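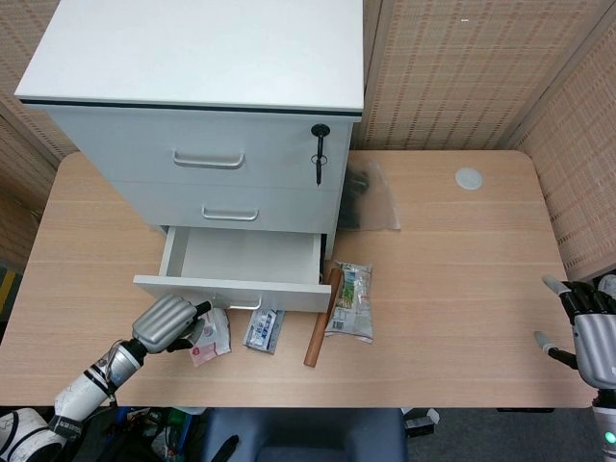 The Bottom Drawer

Search stories Enter keywords Go

My aunt left me the office in Virnelholm and everything in it. The lawyer said it would take an afternoon. I had been there three days.

The top drawer held letters from Drivard, the firm she kept books for, 20 years of them. I read two and put the rest back. The middle drawer was stamps and string. That left the bottom one, and I'd been putting it off.

It was empty. I ran my hand along the back to be sure, and felt only the cold of the drawer.

What she'd kept was out on the desk already, the rolling pin and the little packets. She used to roll biscuits at work, on the lid of a box, and bake them in the tearoom at five. The whole floor could smell them. I was nine and thought that was what an office was.

I put the rolling pin in the drawer. It looked wrong by itself, so I put the packets in with it. Then I pushed the drawer shut and turned the key.

The man from Jeltska rang from downstairs about the furniture. He asked if the cabinet was going.

"Not that one," I said.

He said it was nearly dark and he had the truck double-parked. I told him to take the chairs.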